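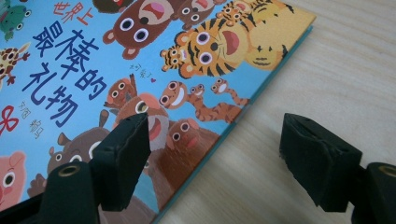 A picture book on the table, cartoon animals on a blue cover.

How to Keep an Evening Gratitude Practice When You Are Tired

July 14, 2022

I started this practice in a difficult year, after I moved to Drarnton for work and knew almost no person there. My first tries were not good. I bought a thick notebook of 400 pages and I promised myself to write one page each night. I stopped after 16 days. The method below is smaller, and I have kept it much longer.

What you need

A notebook that you are not afraid to spoil. Mine is a Zaneck with 200 pages and thin paper. A pen that stays inside the notebook. A timer, if you like, set to 10 minutes. Please don't use the phone as a timer if you know that you will start to read messages.

Step 1. Choose the place first

Many guides tell you to choose the hour. For me the hour changes too often, so I choose the place. Sit at the same table or in the same chair every evening, even if one evening it is eight o'clock and another evening it is close to midnight. After a few weeks your body understands what this chair is for. Leave the notebook there during the day, where you will pass it.

Step 2. Sit before you write

Put both feet on the floor and rest your hands. Breathe in slowly, and let the breath out a little longer than it came in. Do this six times. If you belong to a faith, a short prayer fits well here, and it can be one you learned as a child. If you do not, say quietly the name of the day and that it is finished.

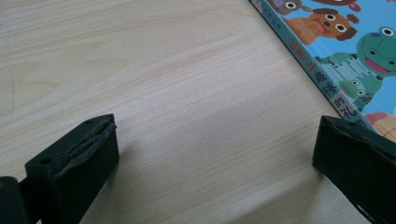 The light wood grain of a tabletop.

Step 3. Write three lines

The first line is a thing you received today. It may be very small: a seat on the bus, a soup, an answer to a letter. Try to write it exactly. "My family" is true every day and after one week you will not feel it anymore. "My sister called while she was cooking, and I heard the pan" is better.

The second line is a thing you gave. This line is harder for modest people. Write it anyway, and without decoration.

The third line is a thing you did not do well and would like to do differently. One line only. When I permitted myself more, the notebook became a list of accusations, and I began to avoid the chair.

Step 4. Read one old page

Open the notebook somewhere in the earlier pages and read what you find. Do not judge the handwriting or the mood. Last December I wrote for many evenings only about the cold in my room and the walk along Pacheco Street. Reading it now, I notice how often a stranger was kind to me on that walk. I did not see it when I wrote it.

Step 5. Close it with a sentence

Choose one sentence and keep it for a whole month. Mine at present is "It was enough." Say it when you close the cover, and then put off the lamp.

If you miss an evening

Do not write two entries the next day. Leave the missing day empty and continue. I once tried to fill a whole week from memory, in the train to Iseck, and all of it sounded false.

If you feel nothing

This happens to me maybe one evening in four. Write the three lines still, as dry as they come. If heavy sadness stays for many weeks, please talk with a doctor or with a person you trust. A notebook cannot do this work alone.

Practicing with children

Speak the lines aloud and let the child go first. Two lines are plenty at bedtime, and I leave out the third one until they are older.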